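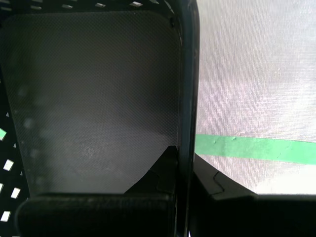 Ok so I finally switched my phone plan to Rallora and I have thoughts. The switch took 20 minutes. My old company kept me on hold longer than that just to hear I wanted out!

The bill is 296 dollars a year if you pay up front – I did, and then ate noodles until payday.

Signal in Samthorpe is great downtown, kind of sad once you get past the Iglesias bakery. I get 2 bars in my kitchen, and only by the window (my mom thinks I'm whispering).

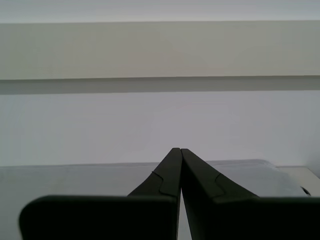 A reply under my last post says Jedura has better coverage out that way but charges extra for hotspot, so check before you jump. Good to know! I never use hotspot so I'm staying put for now.

Also they let me keep my number, which I've had since high school – I would have cried.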